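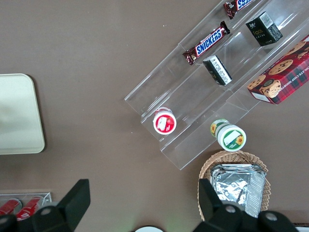

Dakcombe Corner Shop Prices

Shelf prices copied by hand from small grocery and convenience stores in Dakcombe and Vedton. The table has 982 rows, one per item per store visit. It covers candy, packaged sandwiches, bread, milk, and soft drinks.

Files

prices.csv holds the price rows
stores.csv has one line for each of the 14 stores
notes.txt lists rows we corrected and the old values

Columns in prices.csv

store_id: matches stores.csv
item: name as printed on the shelf label
size: weight or volume, blank if the label had none
price: shelf price before tax
promo: 1 if a sale sign was up, otherwise 0
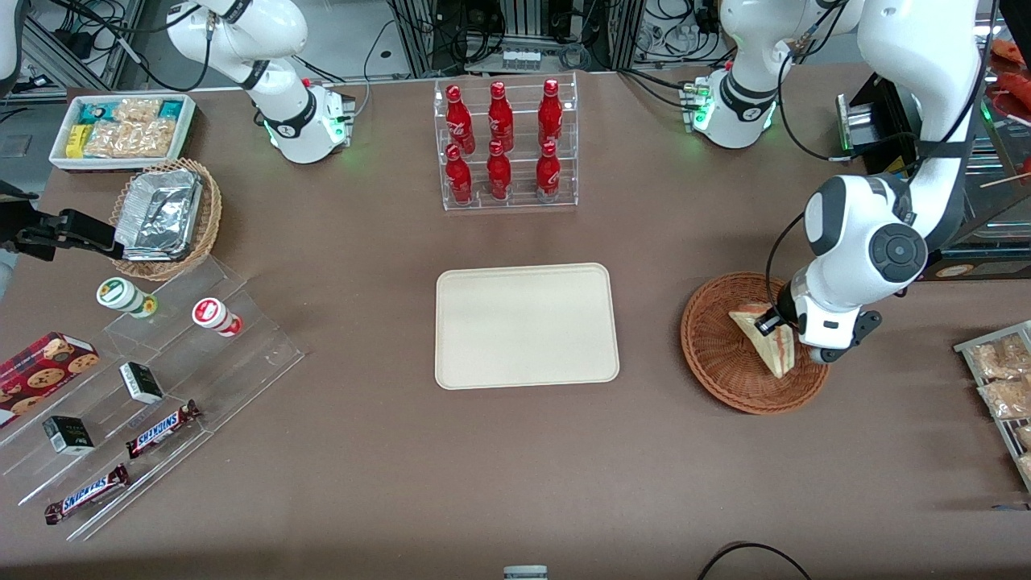 Maintained by Defne Işık and Huw Gough

How the prices were collected

Each store was visited between one and six times, starting in February. Prices come from the shelf label, never the receipt. Multi-buy offers are entered at the single-item price with promo set to 1.

Known problems

Store 6 changed its labels partway through, so its sandwich names don't match across visits. There are 27 rows with no size. Vedton has fewer stores than Dakcombe and should not be used alone for averages. Milk sizes were mixed up in the first upload; the current file has the fix.

Use

Free to use and share with credit to the maintainers. Send corrections to Zahira Simanjuntak with the store_id and item name. Old versions are kept in the archive folder.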